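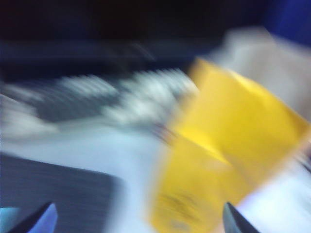

Desk people wanted: call for participants, August sessions

Uvach is looking for people who own too many things and keep them all within reach of their right elbow. Left elbow also considered.

We are a small studio that writes and designs guides to ordinary domestic arrangements: where the post goes, how a hall cupboard fills up, why there is always one drawer that won't shut. Our next guide is on the desk. We have read a great deal about desks by people who own a lamp, a notebook and a single pebble, and we would now like to hear from everyone else.

The sessions are run by Gleice Fontes, who wrote the hall cupboard guide and still gets letters about the section on umbrellas.

What we want to find out

Ask anyone what is on their desk and they'll say a computer, a mug, some papers. Go and look and there will be fruit. There will be a towel, and a box of medicine bought for a cold that ended in spring, and a bag that was put down for a minute on its way to a hook. We are interested in the distance between the first list and the second, and in what people do when asked to close it.

Our running inventory of desk objects stands at 758 entries. Stationery makes up a disappointing share. The longest single section is headed "Food, and things that were with food", and the most argued-over is "Belongs in the bathroom".

What you would be doing

Each session lasts one morning or one afternoon. You'll be given a white desk with a cable hole in it and a set of everyday objects, which will already be on the desk and not in any order you would choose. You will then be asked to do some or all of the following:

Clear a working space big enough for an open notebook, without putting anything on the floor.
Pack a soft bag for a day out, using only what is in front of you.
Unpack it again and put things where you think they ought to live.
Find the mouse.
Talk while you do it. Muttering is fine and often more useful.

A word about the bag, as people tend to ask. It is a fabric one with straps, and it has no interest in standing up by itself. Previous participants have divided into those who fold it neatly and then discover it's needed, and those who leave it spread across everything and work on top of it like a tablecloth. Both approaches are welcome. We've had one person wear it.

The fruit is real. Apples have turned out to be the hardest objects in the whole set to place, being too nice to hide and too round to stack, and most people end up lining them along an edge and hoping. If you would like to eat one, please wait until the session is over and the notes are finished.
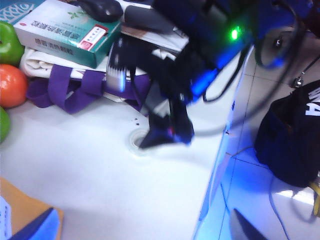 After the tidying there is a short conversation, in a different room with a proper chair. We'll ask why you put one thing on top of another, whether you'd do the same at home, and what you would have thrown away if it had been yours. People are generally firm about medicine boxes (keep, obviously, forever) and vague about towels. Nothing is marked and there is no correct desk. Gleice has strong views on the subject but has agreed to save them for the book.

Finally, at home and in your own time, you'll write up to 500 words about your own desk, table, ironing board or whichever surface has been doing the job. Fewer is fine. Please don't tidy it first. We can tell from the prose.

Who we are looking for

Anyone aged 18 or over who can manage a morning or an afternoon on their feet or on a stool, whichever suits. You don't need to be untidy. We have plenty of untidy people, two of whom work here. We're particularly short of:

people who share a desk with someone else and have a line down the middle of it, real or understood
people who work at a kitchen table and have to clear it for supper
retired people who have kept the desk
anyone who packs a bag the night before
anyone who has never once packed a bag the night before

If you are a professional organiser, we'd like to hear from you too, but please say so on the form. The last one didn't mention it and had finished before the kettle boiled.

Where and when

Sessions run throughout August at the Cozma building, second floor, in the room at the end of the corridor. There is a lift. It is slow but it does arrive. The room gets the sun in the afternoon and the blind is not all it might be, so choose a morning if you feel the heat.

There are 20 places. We take one person at a time, so it's worth giving us more than one slot you could do. If you need to bring a baby, a carer or an assistance dog, tell us when you apply and we'll allow extra time. Other dogs, regretfully, no. See above regarding fruit.

What you get

£9 towards your travel, paid on the day, whatever it cost you to get there
a £20 voucher for Findico, who sell shelves, boxes and hooks, and who clearly know their audience
a copy of the finished guide
tea, coffee and biscuits, to be kept off the desk

We know it isn't a fortune. You do get to rearrange somebody else's belongings with full permission, and a surprising number of applicants have told us they'd have paid for that.

Also wanted: session assistant

We need one person to help run the August sessions. It's a paid, temporary post, part-time, and the hours can be arranged around other work so long as you're free most mornings. The rate is on the application pack.

The job is mainly resetting. When a participant has spent an hour getting a desk into beautiful order, you will undo it. Towel folded and back under the box, bag slumped over as much of the desk as it will cover, mouse somewhere unhelpful, apples to the side. This has to be done the same way each time, from a sheet, and it is harder than it sounds. A mess made on purpose tends to come out rather neat, and you will need to resist this.

You'll also be making tea, greeting people, buying fruit, taking notes by hand while someone mutters, and typing those notes up before you forget what "b. on m.?" meant. Legible handwriting would be nice. We will settle for handwriting you yourself can read.

Essential: patience, punctuality, the ability to watch a person put an apple on a pile of papers without making a noise.

Useful: some experience of interviewing or note-taking, a calm manner with strangers, comfortable shoes.

Not required: a degree, a label maker, opinions about minimalism.

Notes and privacy

Your written piece and our notes are kept under a number and never under your name. We may quote a sentence or two in the guide. You'll be shown any quotation beforehand and can have it removed, no reason needed. If you change your mind about the whole thing you can withdraw up to the point the guide goes to Troltska for printing, after which we would have to come round with scissors.

How to apply

Ask at the Uvach front desk for a form, or request one through the contact page, putting "Desk sessions" or "Session assistant" in the subject line so it reaches the right pile. The form is one side of paper. Question four asks you to list everything currently on your desk from memory, and question five asks you to go and check.

Everyone who applies will get a reply, including people we can't fit in this time. If you applied for the hall cupboard sessions and weren't placed, please do try again. We still have your form. It's under something.

Posted 2026-05-22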